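Home Safety Check for the Family, Spring Round
Filled in: March 21, 2021
House: Hidcombe, both floors, garage and yard

We do this check two times in a year, now and again in August before the Lamont school opens. I write OK, FIX or DONE for each point, and my comment under it. Other parents from the class asked for the list, so I put it here on the family page. Please change it for your own house.
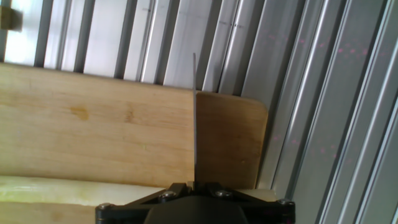
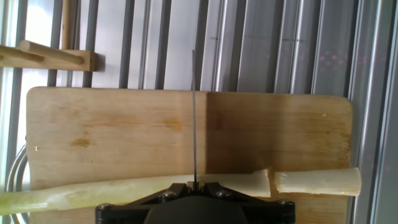
Kitchen: blade and wooden board, see points 1 to 5.

KITCHEN

1. Sharp knives stored out of reach of the youngest child. OK
Comment: They are in the high cabinet to the left of the window. The older child may take the small knife down after asking.

2. Cutting board does not slide on the counter. FIX
Comment: It moves when I push it with one hand. A damp cloth under it helps for now. I want to buy a rubber mat.

3. Knives washed one by one and not left in the sink. FIX
Comment: I found one under the soap foam during the check. It was me who left it there, so I cannot complain to the children.

4. Pan handles turned to the back of the stove. OK

5. Cleaning products closed and stored high. DONE
Comment: The dishwasher tablets were still under the sink. They moved to the laundry shelf. The children's lock from Raltira on the lower door is broken on one side and I took it off completely, as a half lock gives a wrong feeling.

6. Fire extinguisher present, needle in the green part. OK
Comment: It hangs beside the back door. My spouse did not remember where it is, so we walked there together.

BEDROOMS AND HALL

7. Smoke alarms tested with the button. FIX
Comment: Upstairs hall is good. The Gurnent alarm in the small bedroom made a weak sound and then stopped. New battery is on the shopping list, and if it is still weak I will replace the whole alarm.

8. Bookcase and dresser fastened to the wall. DONE
Comment: The dresser had one loose screw. The boys open all the drawers at the same time and climb on them to reach the soccer trophies. I tightened the screw and put the trophies lower.

9. Window cords tied up short. OK

10. Bunk bed rail firm, ladder does not move. OK
Comment: I shook it with all my force. The ladder makes noise but it holds. The rule stays the same, only one child on the ladder.

11. Night light works in the hall. OK
Comment: The youngest asked for a brighter one. Not a safety matter, but I note it.

12. Floor of the hall is free at night. FIX
Comment: School bags, shin guards, one roller skate. We agreed to pick up at 8 in the evening. It worked for 3 days.

BATHROOM

13. Medicine closed in the cabinet, old medicine taken out. DONE
Comment: I found cough syrup which was past the date. I took it to the pharmacy together with some old tablets of mine.

14. Hot water not too hot from the tap. OK

15. Mat in the tub sticks well. FIX
Comment: Several of the suction cups do not hold anymore. Buy new.

GARAGE AND YARD

16. Garage door goes back up when something is under it. OK
Comment: Tested with a roll of paper towels. The children wanted to test it with other objects and I said no.

17. Bicycles: brakes, tires, helmet fits. FIX
Comment: The helmet of the older child sits too high now, he grew a lot in the winter. Rear brake on the blue bicycle is soft. No riding to practice until both are repaired.

18. Soccer goal in the yard is anchored. DONE
Comment: The frost pushed the pegs out of the ground. I hammered them in again and pulled on the crossbar. Please check this one if you have a goal at home, many people forget it after the winter.

19. Trampoline net without holes. FIX
Comment: One hole near the zipper, the size of my hand. It is closed for use. A new net costs more than I like, so I set aside 300 dollars for all the repairs on this list together and we will see what is left.

20. Paint, gasoline and garden tools closed away. OK

FAMILY PLAN

21. Each child knows the address and one phone number. OK
Comment: The youngest says the phone number very fast, and two digits change places. We practice in the car.

22. Fire drill done, everybody meets at the mailbox. DONE
Comment: The boys were at the mailbox in 30 seconds. I was the last one, as I was looking for my shoes. Next time I go without shoes.

23. Emergency card for the after-school program is up to date. FIX
Comment: Our neighbor moved away and her number is still on the card as second contact. I will send the new card to Lamont with the permission slip for the field trip.

Still open: 2, 3, 7, 12, 15, 17, 19, 23.
First to repair: 7, then 17.

Posted in: House, Kids
2 comments

Comment from a class parent: Thank you for the list. Do you also check the car seats?

Reply: Good question, I forgot them. I will add the seats to the garage part for August, and I will look at ours tonight already.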